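Home Office Tips: Marking Up Proofs on Paper

Paper proofs still arrive from small presses and from authors who dislike tracked changes. The notes below cover the physical side of the job: paper, pens, storage and keeping a reference manual in one piece.

Printing the working copy

Print single-sided. Marks on the back of a sheet get missed when the corrections are keyed in. Set the body text at 13 point with double line spacing, and leave a right margin wide enough for a full query. Number the pages before printing, and put the short title in the header. A dropped stack of 400 unnumbered pages takes most of an afternoon to put back in order.

Copy paper from an open ream curls in damp weather. Keep the rest of the 500 sheets in the original wrapper, flat, with the flap folded under.

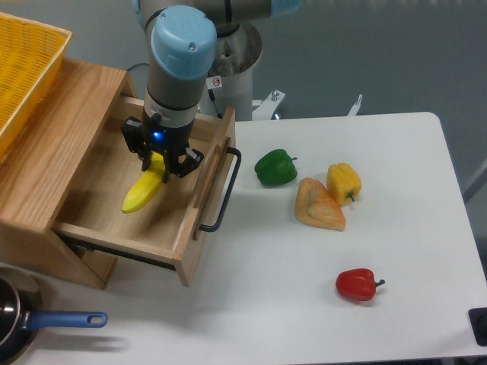 Which color should I use for a second pass?

Use a color that does not appear anywhere in the first pass. Red first and green second is common. Put the key on the cover sheet with your initials beside each color, and leave pencil for queries that may be withdrawn.

Pens and erasers

A 0.3 mm fineliner fits a caret between lines of close-set text. The Sovau holds its point for a long manuscript but bleeds on recycled stock, so test it on the cover sheet. Gel ink smears under the side of the hand — left-handed editors should stay with pencil or ballpoint. A white vinyl eraser lifts pencil without roughening the surface. Brush the crumbs off before turning the page.

Storing a job in progress

Keep one job per tray. The Bakberg letter tray takes almost 400 sheets before the one above it starts to lean. Divide the manuscript by chapter with colored slip sheets, and store the author's style sheet on top. Completed chapters go face down in a second tray, so the order is correct when the stack is turned over.

Clip queries to the page they refer to. Sticky notes lose their grip after a few rounds of handling and end up attached to the wrong chapter.
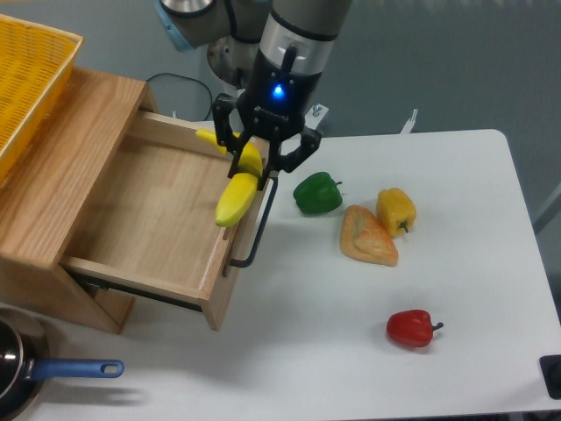
Repairing a style manual

Heavy paperbacks crack at the section used most. For a single loose leaf, run a thin line of PVA glue along the inner edge, seat the leaf, and close the book under a weight overnight. Place waxed paper on both sides of the leaf first. Clear office tape yellows and should be kept off the gutter.

Tab the entries for hyphenation, numbers and citations along the top edge. Tabs on the side edge catch on the shelf.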